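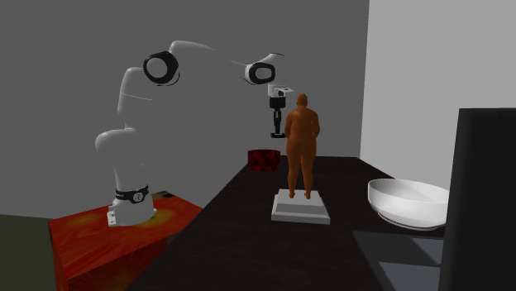

Fig. 1. Table scene, room camera. Gripper above the table, nothing held.

Handout 6: Comparing camera placement and finger type
Robotics Lab, Pritville
Handed out April 10, 2019

Reading before lab: Chapter 5, the sections on grasp approach and on camera calibration. Bring your notes from Handout 5, you will need your joint limits table.

1. What we are comparing

There are two questions this week and they should be kept apart in your report.

The first is about cameras. The room camera sees the arm and most of the table. The close camera sees the fingers and a small piece of the work area. You will run the same pick with each one as the only source of images for the controller.

The second is about fingers. The Flerora hand can be loaded in the simulator with the narrow fingers or with the wide ones. The hand body and the drive are the same in both cases. Only the finger file changes.

All runs are in simulation. The real arm in the Gandside room is not used until Handout 8.

2. The task

The arm starts above the table and moves to the red container. It closes on the rim, lifts, holds, and puts the container back down. The standing figure, its pedestal and the white bowl are obstacles. If any part of the arm or hand touches one of them, the run counts as a failure even if the lift is good. Write down which object was touched.

The figure matters most for the path. Its head is high enough that a straight move across the table at low height will hit it. Most groups solve this by raising the hand first and then moving sideways. You can also come in from behind. Either is fine, but use the same path for all conditions or your numbers can't be compared.

3. Settings

Controller: Eichhorn position controller, default gains. Do not tune it this week.
Runs per condition: 25
Conditions: four (room camera or close camera, narrow fingers or wide fingers)
Time limit per run: 2000 simulation steps
Hold time after lift: 300 steps
Closing speed: leave as loaded

Save one log per run. The script names the files for you. If you rename them the plotting script will not find them.

4. Room camera

The room camera makes it easy to judge the path. You can tell early on whether the hand will clear the figure. It is weak on the last part of the approach. The fingers are slim and dark and take up very few pixels, and a small error in depth is hard to tell from a small error to the side. Expect the position estimate for the fingertips to jump between images. Plot it and look at how large the jumps are compared to the wall thickness of the container.

The second problem is that one object can hide another from a fixed viewpoint. Look at the right side of Fig. 1, where the black panel covers part of the bowl. If you place an extra object in the scene for the bonus part, check that the camera can see all of it.

5. Close camera
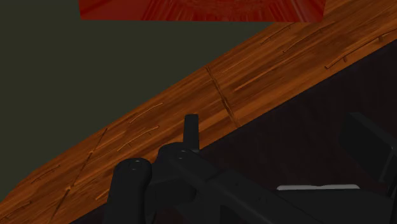

Fig. 2. Close view with the fingers in the lower part and the container at the top.

Nele Rathjen asked in the last session whether the hand should be masked out before the images go to the detector, given how much of the picture it takes up. She had tried it both ways, and with no mask her detector sometimes put a box on one of the fingers and called it the target. Her view was that a fixed mask works while the fingers are still but goes wrong once they start to close.

I agree with the second part. A fixed mask drawn for the open hand will cover the wrong pixels when the hand is half closed. You have two choices. Redraw the mask from the joint readings at each step, or stop using the detector once closing starts and go on the last good estimate. The second is less work and is what the sample code does. Say in your report which one you used.

Two more things to look for. The wood has grain, seams and cracks with strong edges. An edge-based detector will pick these up, so raise the threshold before you blame the lighting. Also, when the container is at the border of the image you have only part of its outline. A fit to part of an outline gives a poor center. Discard estimates where the box touches the image border.

6. Finger type

Narrow fingers block less of the view and fit past the rim more easily. Wide fingers forgive more sideways error. Do not assume this settles it. Report for each run:

success or failure
object touched, if any
sideways error at the moment of closing
slip during the hold, in mm

Slip over 10 mm is a failure.

7. Report

Two pages at most, plus plots. One table with the four conditions. Do not average the two cameras together to get a number for the fingers, or the other way round, unless you have first shown that the effect of one does not depend on the other. This cost several groups points in November.

State how many runs you threw out and why. A run that crashed in the physics engine can be repeated. A run that you did not like can't.

Bonus: move the bowl closer to the container and repeat one condition of your choice.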